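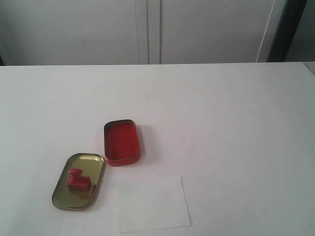
Figure 6.1 A rectangular tin, opened. The base is red inside and out. The lid lies upside down and shows a gold-colored inner surface.

Chapter 6
Tins with Lift-Off Lids

In this chapter
Parts of a two-piece tin
Coatings and colors, inside and out
How a lid holds
Opening, packing and closing by hand
Terms to know: base, bead, clearance, curl, lacquer, skirt, tinplate

Chapter 5 dealt with folding cartons, which reach the packing room flat and are thrown away once they are opened. The lift-off tin is a different sort of container. It arrives already formed, it takes up as much space empty as it does full, and people keep it. A tin that held mints in March may hold sewing needles or spare fuses for years afterward. A packer has to know how it behaves on the table, and a designer has to think about someone opening it many times over.

6.1 Two Parts

A two-piece tin has a base and a lid. The base holds the goods. The lid has a flat or slightly raised panel on top and a short wall, called the skirt, that slides down over the outside of the base. On a rectangular tin the corners are rounded, and there is a practical reason. Thin metal drawn around a sharp corner tends to wrinkle or tear, while a generous curve lets it move more evenly under the press.

The cut edge of the metal is rolled over to form a curl. The curl protects the fingers and stiffens the wall. Press lightly on the middle of a long side and you will feel the wall give; press near the corner and it hardly moves at all.

Small lids are often drawn from a single sheet. Larger ones may be made the same way or assembled from a panel and a strip. We will come back to the difference in Section 6.5, where the costs of tooling are compared for runs of 1000 and 3000 pieces.

6.2 Inside and Outside

Most tins of this kind are made from tinplate, a thin steel sheet with a very light coating of tin. The decoration is printed while the sheet is still flat — before any part has been cut or formed. Each side of the sheet can be treated separately. The maker may put solid color on both sides, or color on one and clear or gold-toned lacquer on the other. Look again at the two parts in Figure 6.1. The inner surface of the lid and the inner surface of the base do not match, although both parts belong to one tin.

Lacquer keeps the metal from touching the contents and slows rust. It can be scratched, and a scratch on the floor of a tin is a common place for rust to begin. Loose metal goods such as screws, keys and fishing weights should have a paper or felt liner under them.

Glossy surfaces also make inspection harder. A bright reflection can look like a dent, and a shallow dent can hide in a reflection. Wyn Bellis, who trained inspectors at the Andura works, had them tilt each sample under one steady lamp and watch whether the mark moved. A reflection travels across the metal. A dent stays where it is.

6.3 Setting Out the Parts

Work on a clear, smooth table. Lift the lid straight up with both hands, holding it by the short sides, and lay it down with the inside up. Set the base next to it with the long sides running the same way. Placed like this, neither part rests on its curl in a way that lets it rock, and the lid's printed panel should be on a clean surface or a soft cloth.

A lid turned over is also a shallow tray. Packers use it to hold one small item while the base is being lined or wiped out. 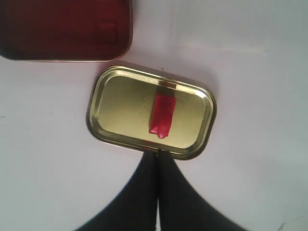 Why does a lid sometimes stick when it fits the base correctly?

Air is the usual cause. As the lid is pulled up, the space inside the tin grows and the pressure drops for a moment, so the lid drags. Raising one short side first lets air in and the drag goes away. If the lid still sticks, check the skirt for a bent spot, which can grip the wall even when the rest of the clearance is right.

6.4 Closing

Line up one short side, lower the other, and press with a flat hand on the center of the panel. Do not force a corner. When a corner stands high, take the lid off, turn it end for end and try again; few tins are perfectly even, and many close better one way around than the other. If neither way works, run a finger along the curl of the base to find the high spot. Anahera Ngata's notes on bent curls, with drawings, begin on page 273.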